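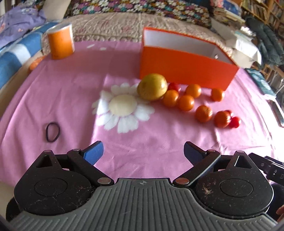

I had ironed a shirt for Plikdale's open day. There was to be a demonstration of robot training, and I pictured a shed on the Cimgate ring road with hazard tape and a man in a lanyard. The address turned out to be somebody's front room, with more books than I own and a very cheerful pink tablecloth. I was offered a chair and told to mind the fruit.

The idea is simple enough. You hold the gripper, you pick things up with it, and the recording is used later to teach a robot arm to do the same. Laing, who was running the day, said a practised hand manages up to 35 pickups in one sitting before the wrist complains. Mine complained at four.
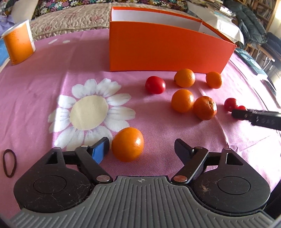

So where is the robot?
Somewhere else, for now. A person does the moving and the robot learns from the recordings afterwards, so there was no arm to watch on the day.

I had come two hours by bus to see a robot, so this took some swallowing – but there were biscuits. Laing told us that a cousin in India does the same work with kitchen things, and gets to put the kettle on between goes.
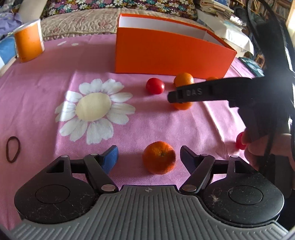

Posted by Iona Sutherland on 5th November

Picking up a tomato with your own fingers teaches you nothing about picking one up with two rubbery pads on hinges. You come in too high, or you nudge the thing and have to go after it across the daisies. I squeezed as if it owed me money. "Slower," said Laing, several times, in the voice people use for learner drivers.

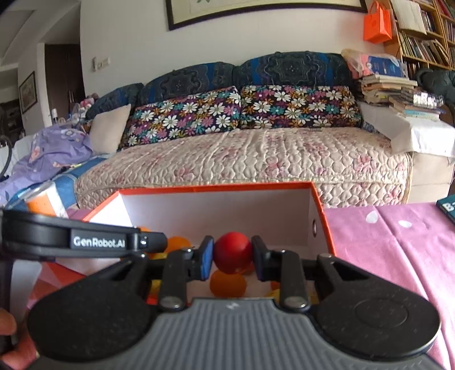
Red ball, orange box, and a grip I'd be proud of.

The balls are kinder to beginners, and I'd have happily stayed on them all afternoon. There's another open day in February and I've put my name down. I shan't iron anything.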